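Tedeck Study Room - School Bag and Desk Inspection
Form 408, completed 11 Apr 2021

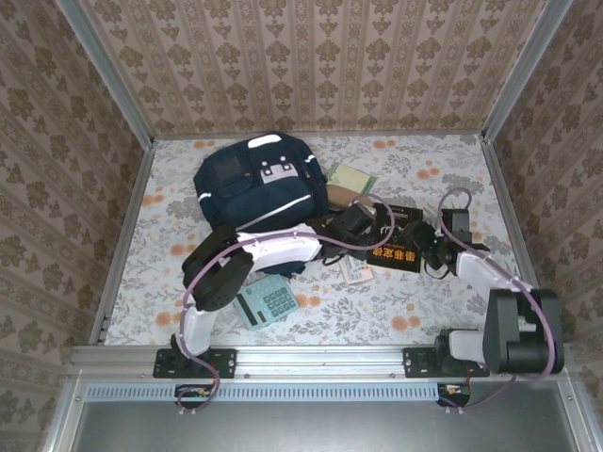

Items are to be checked singly and returned to the table before the next is taken.

1. Backpack, dark navy
Straps and seams: satisfactory.
Reflective strips: present. To be wiped with a damp cloth each term.
Buckles: to be tested again in December.

2. Calculator, turquoise
Keys: satisfactory.
Battery cover: loose - refer to Coman for replacement.

3. Notebook
Corners and binding: satisfactory. Name label required inside the cover.

4. Table covering, leaf and blossom print
Surface: no lifting at the edges. Bleach must not be used.

Result: passed, subject to item 2. Reference 3428.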